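Javus Simulation Tools: Frequently Asked Questions

What is Javus?

Javus is a set of tools for testing manipulation software in simulation. It runs a scene, feeds rendered camera views to your perception code and takes joint or gripper commands back from your controller. The planner is a separate package, called Prullasik, and you can swap it for your own.

Do I need a real robot?

No. Everything in the standard install runs on a desktop machine. Teams that do have hardware can point the same controller at it by changing the driver line in the config file.

How many scenes are included?

The base download has 39 room layouts. The Fostthorpe pack adds 7 more with windows, furniture and small loose objects.

Which camera views can I record?

Each arm has its own gripper view, and there is a high view over the robot's body. You can record any of them alone or all together. Gripper views are saved at the angle of the wrist, so walls and windows will often look tilted.

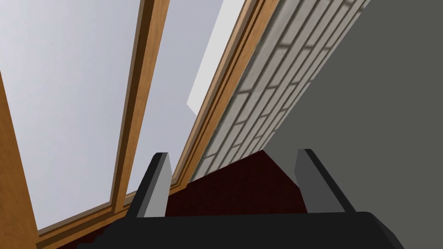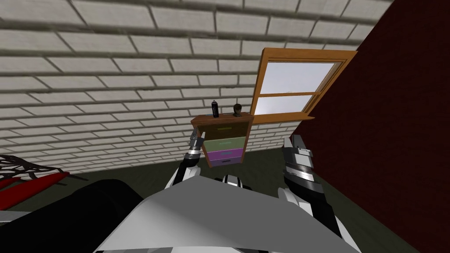

High view of the two arms and the chest of drawers. 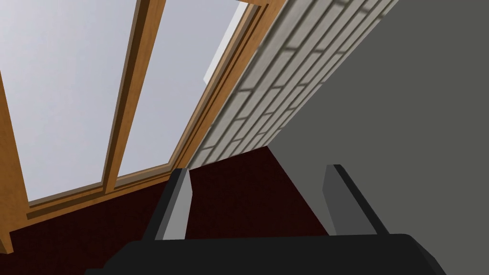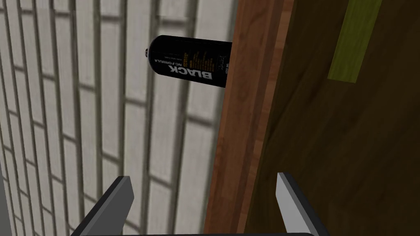

Gripper view with the spray can.

Can I level the gripper views?

Yes, with the "upright" option in the export tool. Leave it off for training data unless your controller will also see leveled images at run time. Mixing the two is the most common cause of bad results we see in support requests.

Why does my planner fail near walls?

Check the collision margin first. The default is 200 mm, and in a small room that can rule out most of the useful arm positions. Lower it in steps and run the path checker after each change.

My detector finds an object but the grasp point is wrong. What should I check?

Start with the camera-to-gripper transform. If you changed the gripper model, the old transform stays in the cache until you clear it. After that, look at the depth output — a saved depth map in the wrong units gives the same symptom.

How long can an episode be?

The limit is 400 steps. You can raise it, but log files get large and the replay viewer slows down.

Are replays exact?

They are if you keep the seed, the physics version and the time step the same. A change in any of these can move objects slightly after contact.

Who maintains the project?

Demirtaş maintains the core and the export tool. Bug reports go to the tracker, and new builds come out on Friday. Please attach your config file and the episode log.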